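# Clean the Fingers First

I look after one robot arm on one white table at Pluvcombe, and I have opinions about it.

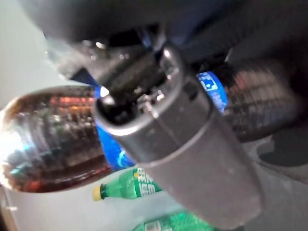
What should you do first when a gripper that picked fine on Monday starts dropping bottles? Wipe the fingers, check the screws that hold them, and leave the software alone until both are done.

I love this rule. I love it the way some people love sharpening their own knives. The cell has a nice arm, a decent gripper and a wrist camera, and when picks go bad everybody's hand drifts to the keyboard. Mine did too, for most of my first year. I would retune the grip force, nudge the approach height, re-teach the tool point, and by lunch I'd have four new settings and no idea which one mattered. The fingers, meanwhile, had a film of dust and old label glue on them that I could have taken off with a rag.

Soda bottles taught me this. A big cola bottle lying on its side is a wonderful test of a gripper! It's heavy, it's round, it rolls if you breathe on it, and the liquid keeps moving after the bottle stops. The label is slick and the plastic next to it has a different feel altogether. Little bottles are easier to lift but they tuck in close to the big ones, so now you care about the housing as well as the fingertips, and how much room it needs on the way down. If your setup is sloppy, a table of bottles will show it before the coffee's ready.

Gaétan Arsenault set up our cell and wrote the first service card for it. The card said to inspect the fingers every 3,000 cycles. With all respect to Gaétan (and I have a lot), I think that number came from clean cardboard boxes. We were seeing slips at 845. I moved the wipe-down to the start of each shift and kept the longer interval for the full strip, where the finger parts come off the brackets and get looked at properly on the bench.

He and I still argue about it. His point is that every time you touch a machine you get a chance to break it, and he's right that I once put a finger bracket back a hair crooked and spent a Wednesday chasing it. My answer is that I found the crooked bracket because I was already in the habit of looking there. We've agreed on a paint line across each screw head. If the line doesn't match up, somebody tightens it and repaints it, and it goes in the log.

The log is on paper, clipped to the stand. Amirul Subramaniam wanted it on the tablet, and we tried that through February. People wrote less. On paper you get things like "left finger sticky, smells like oranges" -- and that is a perfectly good maintenance note, because it sent me straight to a leaking cap.

Then there's the camera. Ours rides on the wrist and sees the gripper along with whatever is under it, and I wish more shops used that view for upkeep as well as for picking. Glare off a bottle will fool it some afternoons, when the sun gets past the blinds. I used to treat that as a vision problem. These days I clean the lens, turn the table lamp away, and run the same pick 3 times before I let anyone open a settings page.

The Herkance people asked me for our tuning file last spring, hoping to copy it across to their cell. I sent it, happily, with a copy of the service card stapled on top. Their fingers had different pads and their table sat lower, so the file was no use to them at all. They kept the card. They've added a line of their own about checking the cable where it bends at the wrist, and I've stolen it for ours.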